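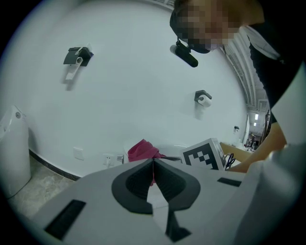

Mamta Chaturvedi has wanted a proper date for Mutness since the spring, and she says she'll believe this one when the download bar starts moving. Fair. The game has slipped twice already and the studio went quiet for most of the summer, so a lot of people on the forum had more or less written off this year.

But we have a date now. Trurner put it up on its store page late last night, no trailer, no countdown, just a changed line of text and a new pre-order button. Mutness comes out on 28 September for PC and PS4. Xbox One version to follow, no day given for that. Switch not mentioned at all, and the little Switch logo that used to sit at the bottom of the page is gone. We've asked.

For anyone who missed the earlier coverage — Mutness is the side-on exploration game from Agarwal, the same team that did Fedberg. You play a bell ringer in a flooded town where sound doesn't carry, and you get past things by working out where noise still travels. No combat in the demo. The full game has some, according to the store page, but it's described as "rare and best avoided", so don't go in expecting a brawler.

Two editions. The standard one is the game and nothing else. The Deluxe gets you the soundtrack, a digital art book, a second lantern color and the two-hour prologue chapter, which will be sold separately later on. No price for the chapter by itself yet. Pre-order either edition and you get the Fedberg coat as a costume. It's cosmetic only. It can't be earned in the game as far as we can tell, and that has already gone down badly in the comments under our last piece.

There's a boxed copy too, PS4 only, limited to 2,058 units. Odd number. Agarwal's lead designer Ilham Menon said in a post this morning that it matches the year the story is set in, so there you go. The box comes with a cloth map and a reversible cover, and orders open Monday at noon Eastern on Trurner's own shop. One per customer. It won't be in regular stores.

Menon's post also went into the delay a bit. Short version: the save system had to be rebuilt. Testers were losing progress if they quit while underwater, and the fix broke the map, and fixing the map took most of July. "We could have shipped it in June and patched it," Menon wrote. "I didn't want people's first evening with the game to be the one where they lose three hours."

The final build closed out 617 bugs from the last test round, going by the same post. A handful are still open and there will be a day one patch, size not confirmed. If you're buying the boxed version and planning to play offline, maybe hold on until we know what's in it. We'll update this story when we hear back.

Other bits from the store page, quickly:

Text in nine languages at launch, English voices only. Subtitles can be resized, which they couldn't in the demo and lots of you complained about that.

PC needs 12 GB of disk space. The recommended specs have come down a little from the ones posted in the spring, so older laptops may have a shot at it.

Demo saves will NOT carry over. The opening has been reworked and the first bell tower is in a diferent place now.

No multiplayer, no season pass. Trurner lists "one free update planned" with nothing else next to it. Could be photo mode, since Menon has hinted at that before, but thats a guess on our part.

The demo itself is being pulled on Friday, so if you still want to try it, grab it before then. Anyone who already has it installed can keep playing, it just won't be available to download again.

Worth saying that the page went up in some regions hours before others and a few readers were seeing the old "coming soon" text as late as this morning. Refresh, log out, log back in. That worked for us on PC. The PS4 listing took longer to change and the Deluxe version still wasn't showing there when we last checked.

Review code goes out next week, we're told. Our review will be up as soon as the embargo allows, no word yet on when that is. Fedberg is half price on PC through the weekend if you never got around to it.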